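In Defense of the Mixed Bin

Most advice on tidying starts with sorting. Put like with like, give each group a box, label the box. I followed that advice for years and had a closet full of labeled boxes to show for it. I also had a pile on the kitchen counter that never got any smaller, made of whatever didn't belong to a group.

My argument is simple. Every household and every shared workroom should keep one large bin for things that have no category, and people should stop being embarrassed about it.

Think about what ends up on a counter in an ordinary week. A cup someone carried in from the car. A molded tray that came with something and might be needed again. A cloth that was used once and rolled up. Each of these has a proper place, or could have one, but finding it takes a minute or two, and the minute is never available when you are holding the thing. So it gets set down. The next item gets set down beside it.

A category system has no answer to this except more categories. The shelving people at Lorkis will sell you a wall unit with 121 small drawers, and I understand the appeal. I had a smaller version by the same company. What I learned is that a drawer holding one item is a hiding place. I lost a good pair of scissors in mine from January until the summer.
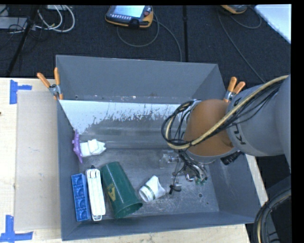
Hadimholm, January

A gray bin with tall sides and a wide floor does the job better. With a tumbler, a blue tray and a few odd pieces lying in it, you can see all of it at a glance from above. Nothing is stacked. The tumbler can lie on its side and take up as much room as it likes. If you are looking for the rolled white thing with the patterned band, you look in the bin, and there it is.

I would make a case for worn bins too. Scratches on the floor of a bin do no harm, and a scuffed one gets used. I once bought a very nice fabric basket from Wulum, cream with leather handles, and the whole house avoided putting anything dirty in it. It ended up holding a blanket. People will drop a cup into a scraped gray bin without a second thought.

There are fair objections. The first is that a mixed bin fills up and turns into a junk drawer with taller walls. It will, if you let it. My rule is that when I can't see the floor, I empty it, and that takes less time than doing the dishes. Most of the contents go back where they came from in 3 or 4 trips. The rest I throw out or give away.

The second objection is that fragile things get damaged. I agree, and I keep glass out of mine. Plastic and cloth can look after themselves.

The third comes from people who keep inventory software at home. Kuusk, the app my sister-in-law swears by, allows 999 entries on the free plan, and she has used nearly all of them. She can tell you the shelf and row of every spare battery. She also has a pile on her counter. The app has no field for it.

Size matters more than looks. A small bin encourages stacking, and once things are stacked the bottom layer is forgotten. Get one wide enough that half a dozen objects can lie side by side. Set it on a table at a height where you can look down into it as you walk past. On the floor of a closet it will be ignored.

I still sort some things. Screws, medicine and tax papers have their own containers and should. For the rest, one bin is enough, and I have stopped moving mine out of sight when company comes.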